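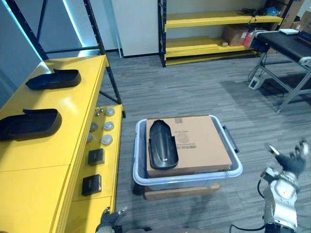

The Stanura shoe works opens its doors to visitors one afternoon every August, and this year I finally got a place on the tour! I have been wearing their walking boots for 10 years (same pair, resoled twice) so I was probably the easiest person to please in the whole group. Our guide was Yaroslav Panasiuk, who started on the cutting tables and now looks after repairs, and he talks about leather the way other people talk about their dogs. Before we went in he told us to keep an eye out for shapes, and after that I saw feet everywhere. Even a black molded plastic part lying on a cardboard box in a clear storage bin looked like an insole to me.

The tour takes 90 minutes and starts in the leather store. The smell hits you before the door is fully open. Hides are stacked by thickness and we were allowed to handle them, which I did for much too long. Panasiuk bent a corner back and forth next to my ear so I could hear the difference between a good piece and a dry one. I could not hear it, but I nodded.

Next door is cutting. A hide has a neck, a belly and a back, and they all stretch differently, so the two shoes of a pair have to come from matching spots. The cutter working that day laid her patterns out by eye, turned one over, moved it a finger's width, and there was hardly any scrap left at the end. I could have watched her all afternoon – the group had to come back for me.

Lasting was the loudest room and my favorite. The upper gets pulled down over the last and pinned, and in 7 seconds a floppy bag of leather turns into a boot. People clapped! After that it rests on a rack for 3 days before it gets a sole.

We finished in the repair shop, where boots come in from all over with notes tucked inside them. One pair had been sent over from Floronov with a drawing of exactly where it pinched.

Getting there is simple. Take the Irkmont bus to the last stop and walk back past the mill pond. Wear closed shoes or they won't let you onto the floor. There is coffee and a very good plum cake in the canteen afterward, and a small seconds shelf by the exit – I came home with laces, a tin of wax and a pair of house slippers in a green I would never normally pick.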